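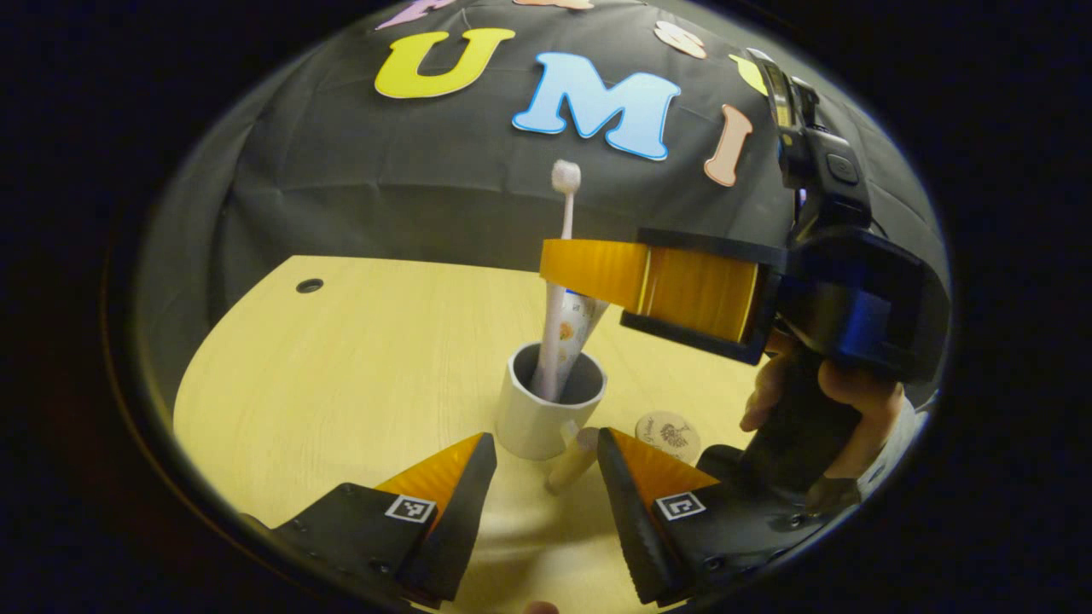
Can a Robot Put Your Toothbrush Away Yet? How to Set Up the Chore and Find Out

By the Wurkance workshop, Boremport
Updated 2025-09-15

Every family gathering I go to, sooner or later, someone leans across the potatoes and asks me when they can have a robot that cleans the bathroom. I love this question and I'm terrible at answering it, mostly because I get going on toothbrushes and don't stop until the dishes are done (by hand, by us, as usual). So I've written down how we set up the toothbrush chore at our workshop here in Boremport, in case you have access to a pair of hand-held grippers and a free afternoon and would like to see for yourself how far along things are.

The short version is that a machine can do this chore on a good day, on a table it knows, with a cup it has met before. The long version is the rest of this page. You'll want a cup of coffee.

What you'll need

A table at a comfortable standing height, with a plain surface if you can manage it
Two or three cups or mugs, as different from each other as your kitchen allows
Toothbrushes, ideally with different handles
A tube of toothpaste, mostly full
A hand-held gripper with a wrist camera, charged, with an empty memory card
A second gripper and a second pair of hands, if you want to try the two-handed version
A notebook (I know, I know, but please)

Step 1. Decide what "done" means

This sounds fussy and it is, but you'll save yourself a whole evening of arguing. Is the chore done when the brush is in the cup? When it's in the cup bristles up? What if the cup has slid over to the edge of the table? Our rule in the Ogilvie project, which is what we call our bathroom-counter work, is brush in cup, bristles up, cup still standing, gripper clear. We wrote it on a card and taped it to the wall. The first month we didn't have the card, and I would rather not talk about the first month.

Step 2. Choose a cup that will put up with you

Weight matters more than looks. A light cup tips when a finger brushes against the rim, and a person hardly notices because a person's other hand has already gone over to steady it. A robot with one arm has no other hand to send. Start with something heavy and wide, like a ceramic mug, and work your way toward the little cups once you've had some success. Going the other way round is very discouraging.

Think about the inside of the cup too. A toothbrush in a wide mug leans over and can roll along the rim when you let go, so the machine may meet it at a different angle every time. In a small cup it tends to stand straighter, but then there's less room to get it in. You are trading one headache for another, and I'd suggest trying both.

Step 3. Practice the approach slowly

Before you record anything, just hold the gripper and bring it up to the brush a few times with the camera off. Most people rush in the way they'd reach with their own fingers, and then they bump the cup. Come in low and level with the fingers wide open, one on each side of the handle, and stop there for a breath before you close. That little pause makes the recording much easier to learn from, and it gives you time to see whether you're lined up.

Slender handles are the tricky part. The soft pads need to meet the handle squarely, or it twists as it lifts. I aim for the part of the handle just above the rim of the cup, and I keep well away from the bristles, which squash and then spring back and generally behave badly.
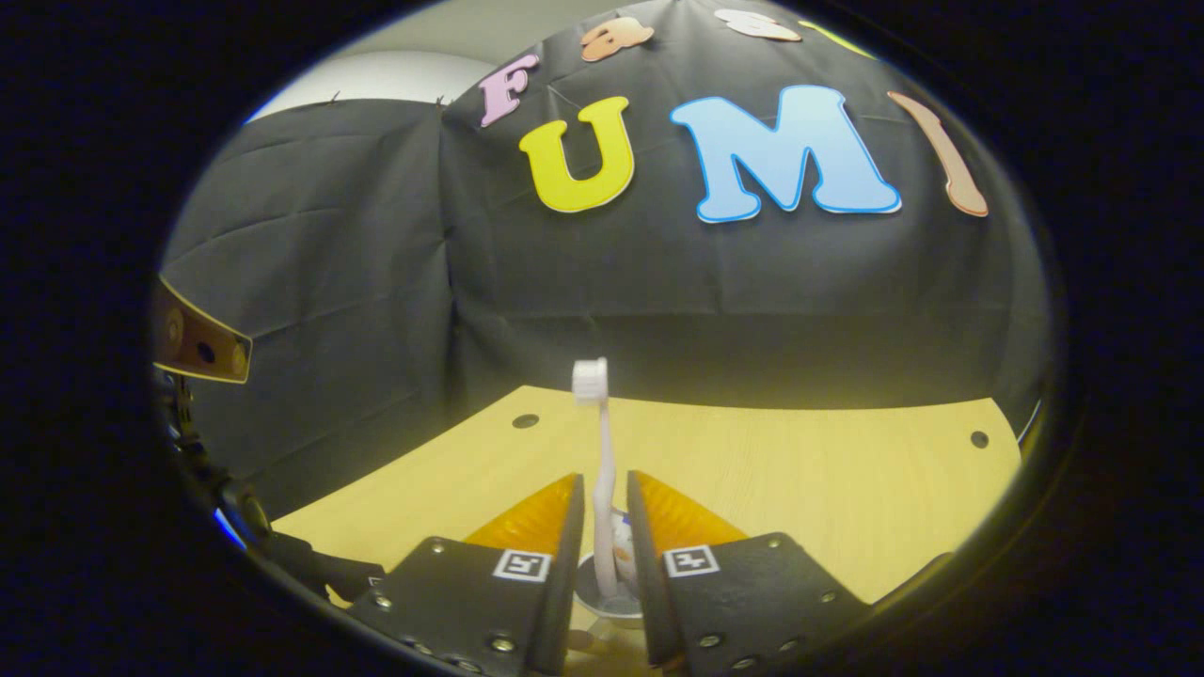 Step 4. Record the simple version first

Put the brush in the cup, take it out, lay it on the table, stop. Then record the reverse. Keep each recording to one job, even when you're on a roll and would love to keep going! Move the cup a little between recordings, turn it, swap the brush now and then. If everything stays in one spot, the machine learns that spot and very little about toothbrushes.

Our friends at Hadbridge, a much tidier shop than ours, sent us their tally last February. They had made 1,473 recordings of this one chore and kept 670 after checking them. I found that comforting, and I hope you will too when you're deleting yours.

Step 5. Add the toothpaste

Once the brush is going well, stand the tube in the mug alongside it. Now the job is to take out the brush and leave the tube where it is, and I promise this is harder than it sounds. The two things lean on each other, and pulling one drags the other. A child can hold the tube back with a thumb while drawing out the brush and never think about it. A gripper with two fingers is using both of them already.

If you have the second gripper, this is the moment for it. Let one steady the mug while the other does the lifting, and talk to your partner out loud as you go. "Holding." "Lifting." You'll feel silly for five minutes and then you'll wonder how you ever did it in silence.

Step 6. Hand it over to the robot

Train on what you kept, put the arm in front of the same table, and let it try. Keep a hand near the stop button and write down every attempt against the card from Step 1, including the ones you'd like to call nearly. With the heavy mug and nothing else in it, our arm got to 85 percent. With the toothpaste in there too it did a good deal worse, and on a strange cup in a strange room it was mostly a way of knocking cups over.

Common troubles

The brush turns in the grip. Check that the pads are seated evenly, and try taking hold a bit closer to the rim.

The cup comes up with the brush. You're probably lifting at an angle. Go straight up, slower than feels natural, until the end of the handle is clear.

The arm hovers and never closes. Look back through your recordings for ones where you hesitated for ages. Ours had learned my dithering very faithfully.

It worked yesterday. Look at the lighting, then at whether someone has moved the table. At our place it's usually the table.

So, should you wait for one?

For your own bathroom, I'd go on putting the toothbrush away yourself for a good while yet. A shop floor is a kinder place for these machines, where the same part turns up in the same tray and a fixture can be bolted down to hold it. Bathrooms have wet floors, lost caps, and teenagers. We're moving on to the soap dish next, and I'll add the steps here once we've stopped dropping the soap.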